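About Munton Desk Supply

Munton Desk Supply sells refurbished desks, monitor shelves and small office goods to schools, clinics and home offices. Abenezer Gebremichael and Sandra Dobson started the business with five used desks and a rented unit on Bukhari Street. We now have two locations and keep up to 4,000 items in stock.

Our most popular product is the Brondska, a wide white raised shelf that sits on top of a desk. The monitor and keyboard go on the shelf and the desktop in front stays free for paperwork. Each one is checked for level before it leaves the shop. Used shelves with scuffs are sold at a lower price.
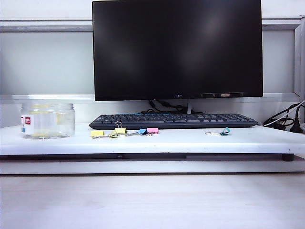
A white raised shelf with an AOC monitor, a keyboard and a clear jar.

Small Goods

We also sell binder clips, paper clips, pushpins and rubber bands by the jar or by weight. Sandra runs this side of the business. She prefers clear plastic for storage, so customers can see what they have before they order more. Bring your own container and we will fill it at the counter. Mixed colors cost the same as single colors.

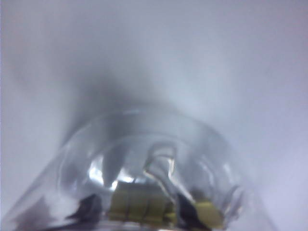
Desk Setup Service

Schools and offices can ask us to set up workstations on site. We place the furniture, connect the screens and stock each desk with basic supplies from our Vodo starter list. Last September we finished our largest order to date, 1,749 items for a school district.
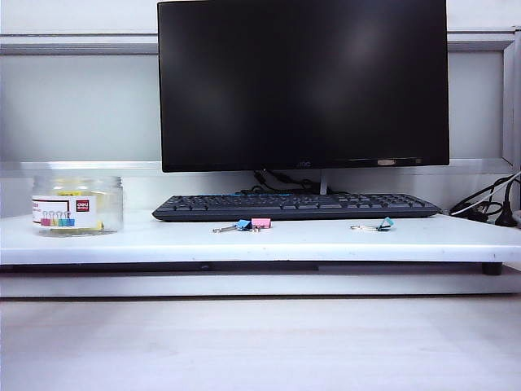

Binder clips in blue, pink and teal-blue in front of the keyboard, with a jar of clips at the left.

Orders and questions go to the Bukhari Street shop. Abenezer handles quotes for schools.

Page last updated July 31, 2025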